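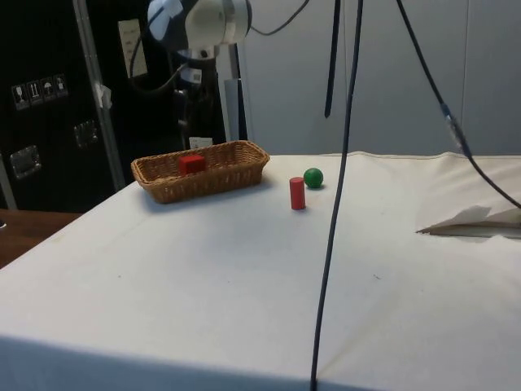 How should small toy pieces be stored so that they can be found and put away quickly?

In a shallow open basket, one basket per play table, with the larger pieces placed first and the round ones last.

1. Purpose

The project compared two ways of storing loose play pieces between sessions: a deep lidded box and a low wicker basket. The pieces were plain cubes, cylinders and balls in red and green. Work was carried out by Chie Yoshida for the course in household product design. Planning began in September.

2. Method

Each container was tested in 20 tidying rounds. A round started with the pieces spread over a cloth-covered table and ended when all of them were inside the container. Time was taken with a hand stopwatch. Pieces that rolled off the table were returned to it and the clock was left running. The box, sold as the Kneath, was used with its lid off during filling. Closing the lid was included in the time.

3. Results

The basket was faster in all rounds but two. The total time for the box was 566 seconds. Most of the lost time came from the lid, which had to be lined up on both short sides before it closed.

Balls caused more delay than cubes or cylinders with either container. A ball dropped from above the rim bounced out of the basket in two rounds. Cylinders laid flat also rolled if the cloth had a crease under them.

4. Remaining work

The cloth should be pulled tight and clipped before the next series. A basket with a flat lining will be tried with the same set of pieces.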